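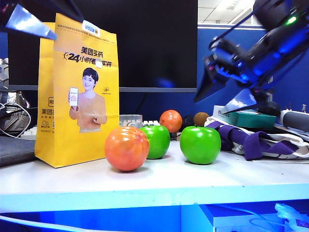
So we finally did something about the downstairs bathroom fan. It came with the house and it sounded like a small plane. You couldn't run it while anyone was watching TV on the other side of the wall.

I'd been putting it off since December because I figured it meant tearing up the ceiling. My plan was to just keep leaving the door open forever. Then the paint over the shower started to bubble, and okay, fine.

First try: I took the cover down and vacuumed it. The amount of gray fluff in there! I filled half a grocery bag. It did get quieter, for maybe a week, and then it went right back to the plane noise.

Second try was a new motor. The sticker inside said Limoteck, and I found the part on some site for way more than I wanted to pay. It never shipped. I canceled after a month and got my money back, so no harm done except to my mood.

So third try, whole new fan. I went back and forth between the Plomari and a cheaper Wuyts one. The Wuyts was 56 bucks and had decent reviews, but the housing was bigger than my hole and I did not want to cut drywall over my own head. Plomari it was.

If you're shopping for one of these, measure the hole AND the duct. My duct is 4 inches. A lot of the cheap fans want 3. I only caught that because I happened to be reading the box in the checkout line.

Getting the old one out took longer than putting the new one in. Two of the screws were painted over and one was rusted solid. I went up in the attic, came back down, went up again with the right pliers, came back down for a flashlight. My knees are still mad at me.

Also the old duct wasn't connected to anything?? It just sort of pointed at the roof vent from a foot away. All those years of shower steam going straight into the insulation. I put in new flex duct and clamped both ends, and I'm going to keep an eye on that corner.

A guy from Grarnside came out Wednesday to do the wiring and put in a timer switch. Roughly 100 dollars for the visit. I could maybe have done it myself, but I like my eyebrows.

Best part is the timer. You hit the button, it runs for half an hour after you leave, and then it shuts itself off. The mirror's clear by the time I'm done brushing my teeth and I can't hear a thing from the couch.

Still have to scrape and repaint the ceiling. I bought the primer and it's sitting in the tub, so I'll have to deal with it before anybody can take a bath.

Last updated: Wednesday, 7:46 pm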